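March 15, 2021
Flillgate workshop, glue bench

Second go at the Trulora cold-set paste. The rep's sheet says full bond in 83 minutes on uncoated card. I don't believe it, and last week's strips didn't help their case, so I've repeated the lot with the old Lozano wheat paste alongside.

Stock: Kiltton grey board, same pack as before. Strips 200 mm long, 100 g weight hung off the free end. Brush coat, one pass, no pressing beyond the hand roller.

Trulora, first set: two strips peeled before I'd let go of the weight. The third held, but came away clean when I picked at the corner, with no fibre lifted. That isn't a bond, whatever the sheet calls it.

Trulora, second set, thicker coat: held. Also cockled badly. Ravindran Ramasamy thinks the board is damp and the paste is getting the blame. Possible. But the Lozano strips came out of the same pack and they tore the board before they let go, every one of them.

The sheet quotes batch 521 for its figures. Our tub has no batch number at all, only a smeared stamp on the lid. I've asked for theirs. Not holding my breath.

Humidity meter is still reading the same value whether it's by the sink or on the windowsill, so I've left that column blank. Please don't fill it in from memory.

Smell: faintly of vinegar. The sheet says odourless.

Brown paper stays down on the big table. The creases and dark smudges don't matter for cutting out, but paste up on the glass.

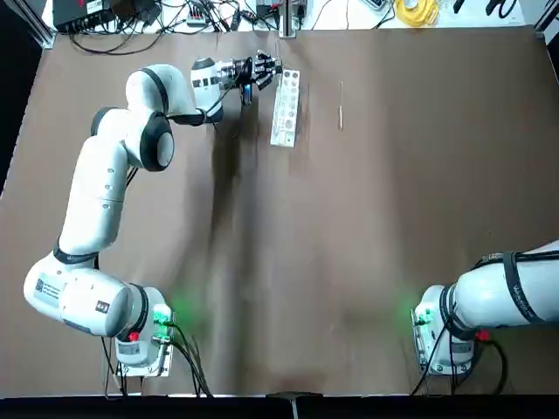
To do

Dry a few boards flat under weights overnight and repeat both sets, to settle Ravindran's point.
Get a meter that works.
No reordering of Trulora until the batch number turns up.
Wash the wide brush properly. Someone left it standing in the jar again.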